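Looking after records, tapes and band shirts at home

30 Apr 2023

Most of the damage done to a record collection happens in the house. The tips below come from readers' letters and from our own shelves. None of them needs special equipment beyond a brush and a decent cloth.

Storing records

Stand records upright. A pile on the floor puts the weight on the bottom sleeves, and you get ring wear on the covers and sometimes a warp as well. They should be snug enough not to lean but loose enough that you can pull one out with two fingers. If a shelf is only half full, use a divider or a heavy book at the end.

Keep them off outside walls if you can, and away from radiators. A loft is too hot in summer. A garage is too damp from November onwards, and mould on a cardboard sleeve does not come out.

Check the shelf before you fill it. Records are heavier than books of the same width, and chipboard shelves on plug-in pegs will sag and then go all at once. Mine held for two years and then dropped the whole of S to Z behind the sofa.

Replace paper inner sleeves with poly-lined ones. Keep the old inner if it has lyrics or photographs printed on it and slide it in behind. For outer sleeves, the Tsao heavy ones are stiff and clear and fit a gatefold. The thinner sort wrinkle but they are fine for anything you play every week.

Cleaning records

Dust first, always. Use a carbon fibre brush with the record turning, hold it lightly across the grooves for a couple of turns, then sweep it off towards the edge. If you wet a dusty record you make mud and push it further in.

For a wet clean you need:

Distilled water
A very small drop of plain washing-up liquid, no hand cream or scent in it
Two microfibre cloths, one for washing and one for drying
A clean towel to lay the record on
A jar lid or plastic disc to cover the label

Mix 600 ml of distilled water with the drop of washing-up liquid. Dampen the first cloth, cover the label and wipe round in the direction of the grooves, never across. Go over it again with plain distilled water on a clean part of the cloth. Dry with the second cloth and stand the record in a dish rack for 8 hours before it goes back in a sleeve. Overnight is easiest.

Do not use this on shellac 78s with anything containing alcohol. Alcohol dissolves shellac. Plain distilled water and a quick dry is enough for those.

Tap water leaves marks in hard water areas. If you have scale in the kettle you will have it in the grooves.

Price stickers and tape

Warm the sticker with a hairdryer on the low setting, from a hand's width away, with the record taken out of the sleeve and put in another room. Lift one corner with a fingernail and pull back slowly, flat against the card. Stop and warm it again if the card starts to lift.

Gum left on a laminated cover comes off with a dab of Clonine on a cotton bud. Test it on the spine first. On a matt or unlaminated cover leave the gum alone and dust it with a little talc so it stops sticking to its neighbour.

Old brown sticky tape on a split seam is best left where it is. It takes the print with it.

CDs and cassettes

Wipe a CD from the middle straight out to the edge, not round and round. Lukewarm water is enough for fingerprints. Cracked jewel cases cost next to nothing to replace, and the tray with the broken teeth in the middle can be swapped without changing the lid.

Cassettes want to be kept in their boxes, wound fully to one end, and nowhere near a loudspeaker. If one squeals, wind it right through in both directions before you give up on it. Clean the heads of the player with isopropyl alcohol on a cotton bud every month if you use it a lot. Use something else on the rubber pinch roller, as alcohol dries it out. A barely damp cloth does it.

Washing band shirts

Turn them inside out. Wash at 30 degrees with other dark things, on a short programme, with liquid detergent. Powder can leave white streaks on black cotton. I use Prilline for darks but any liquid without bleach will do.

Skip the fabric conditioner. It coats the print and the print starts to crack sooner. Skip the tumble dryer too. Dry them flat or over a rail out of the sun.

For a new black shirt, soak it for an hour in cold water with a cup of white vinegar before the first wash. Opinions differ on whether this holds the dye. It does get rid of the smell of the printing.

Never iron over a print. Iron from the inside, or put a tea towel between.

For smoke and beer after a gig, hang the shirt outside overnight before washing. For sweat marks under the arms, mix bicarbonate of soda with water to a thick paste, leave it on for 20 minutes and rinse before it goes in the machine. A denim jacket with sewn patches is better sponged than washed. If it has to be washed, do it by hand in cool water, and check the patches for red thread, which runs.

Posters and tickets

Roll posters with the print facing out and they will hang flatter later. Put them in a wide tube. Flatten a curled one under books with clean paper either side, and give it 5 days.

Thermal paper tickets fade whatever you do, and faster in a plastic wallet. Scan or photocopy them while you can still read the date. Blu-tack leaves grease spots, so use a frame or corner mounts. A cork board is fine for things you don't mind putting a pin through. Korkimix tiles stick straight to a painted wall and can be trimmed with a craft knife.

Noise and neighbours

A record player on a bouncy wooden floor will skip when you walk past. Put it on a wall shelf, or stand it on a paving slab with a rubber mat under the slab. Speakers pulled a hand's width out from the wall sound less boomy and the people next door will hear less of the bass.
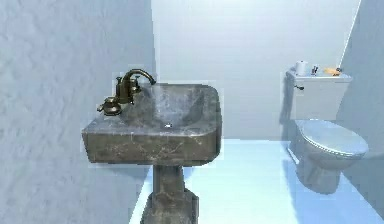 Hui-mei Hsueh
Home and Workshop Editor

Hui-mei edits the tips pages and collects live cassettes. Letters about record cleaning are passed to Mārtiņš Rebane, who looks after the audio repairs column.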